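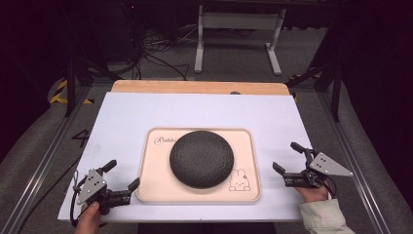 ## 4. Placing a plate on a tray

Read this section before you promise anyone that the Diline will clear a table. It won't, yet. What it can do, on a good day and with the right settings, is set one plate on one tray and pick it up again. Vedbridge sells this as "table service." We would call it a start.

The hand-held grippers are for teaching the task. The arms come later, in section 6.

### 4.1 Before you start

- Work on the flat white board. Don't teach on bare wood or on a tablecloth.
- Use one tray and one plate. Put cups, forks and napkins somewhere else.
- Check that both grippers open fully and close without clicking.
- Run the cables off the side of the board, away from your feet.

**Note:** Plain trays and printed trays are not the same to the software. A tray with lettering or a drawing on it, like the pink one with the bunny, needs its own set of teaching runs. The sales sheet says otherwise. Shobha Marar tried to reuse runs from a plain tray in August and got nowhere.

### 4.2 Teaching the pick

1. Set the tray in the middle of the board with its long side facing you.
2. Put the plate on the tray. It doesn't have to be centered, and you should move it a little between runs.
3. Take one gripper in each hand and hold them on either side of the tray, fingers open.
4. Press record and wait for the tone.
5. Bring both grippers in slowly until the fingers meet the rim of the plate. Keep your wrists level.
6. Close both grippers together, lift the plate a hand's width, and hold it for 2 seconds.
7. Lower the plate, open the grippers, and back away along the same path.
8. Press stop. Save the run, or throw it out if the plate tipped.

Plan on 200 saved runs for each pairing of plate and tray. The quick-start card says far fewer will do. We have not seen that work with any plate heavier than a saucer.

**Caution:** Do not grab the plate from above. The fingers slide on a domed surface, and a stoneware plate dropped from even a low height can chip the tray or your foot.

### 4.3 Checking the result

Once training has finished, run the arms in slow mode with a hand on the stop button. Thirumalai Kamath ran 942 picks for our own check, and the arms finished 700 of them without help. That sounds decent until you picture the rest of your dinner plates.

Most misses were of one kind — the left arm closed early and pushed the plate across the tray. If you see this, go back to 4.2 and record more runs with the plate near the right rim.

| What you see | What to try |
|---|---|
| Fingers close on the tray rim | Raise the start height one notch |
| Plate tips during the lift | Re-teach with level wrists |
| Arms stop above the plate | Check the lights, then restart |
| Plate set down half off the tray | Slow the lowering speed |

**Note:** Stacked plates, wet plates and plates with food on them are not supported. Neither is carrying the loaded tray to another room. For those, use your hands — it is faster, and will be for a while.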